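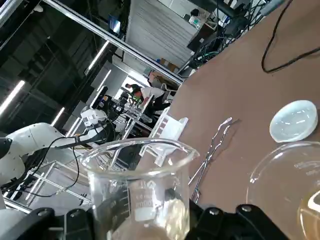 The grasp planner in this project was written to replace the fixed waypoint script that the lab cell had been running since November. The old script stored every pose in joint space, so a beaker placed a few centimeters off its mark meant re-teaching the whole sequence. The new planner takes a depth cloud and a wrist view and produces a Cartesian approach, which is then handed to the trajectory layer. Glass is the hard part. The walls of the beaker reflect the room and the tabletop, and the part of the white test tube rack that shows through the glass was segmented as part of the beaker in every early build. The printed graduation label was the one surface feature on the vessel that we could track from the wrist.

## 2. Software structure

The code is split into 4 nodes:

- `cloud_filter` crops the depth data to the table plane and drops isolated points
- `rim_fit` fits an ellipse to the vessel rim in the wrist view
- `approach` picks a pregrasp pose and a straight-line descent
- `supervisor` holds the state machine and the stop logic

The nodes talk over Fadis, the message layer written by the previous group at Prirnstead. We kept it even though its timestamps are taken on receipt and not on send. Correcting for this took a patch to the serializer, listed in Appendix B.

## 3. Rim fitting

An open vessel seen at an angle shows its rim as a tilted oval. With the intrinsics known and the rim diameter read from a vessel table, the oval gives the tilt and distance of the rim plane. The fit uses edge pixels only. Gradients inside the oval are discarded, as they mostly come from refraction.

Liquid causes a second oval below the first. `rim_fit` keeps the candidate with the larger major axis – a crude rule, and it fails on vessels that narrow toward the top. A flask would need its own model.

## 4. Planning

Clutter is handled as convex hulls inflated by a fixed margin. Flat objects such as dish lids are left in the collision map. Long thin objects gave more trouble: a pair of metal tongs returns few depth points, and the hull often came out as two short pieces with a gap between them. `approach` now joins hulls whose principal axes agree within a threshold set in the config file.

The planner is sampling based, with a limit of 700 ms per query. If the limit is reached, the supervisor retries with a new seed, at most 2 times, then stops and reports `NO_PATH`. The random seed is written to the log with each query. Seed 3127 reproduces the elbow flip described in Section 6 and is kept as a regression test.

## 5. Logging and replay

Replay was added on the advice of Lieselotte Hellwig, who supervised the project. Tultongate, our replay tool, reads a recorded run and feeds it to any single node while the others are stubbed. Most of the debugging for `rim_fit` was done this way, without the arm powered.

Known issues as of 11th May:

- Tultongate drops the last message if the recording is stopped during a write
- the Fuchs calibration file is loaded once at startup, so a changed hand-eye transform needs a restart
- `supervisor` reports `NO_PATH` and `NO_RIM` with the same exit code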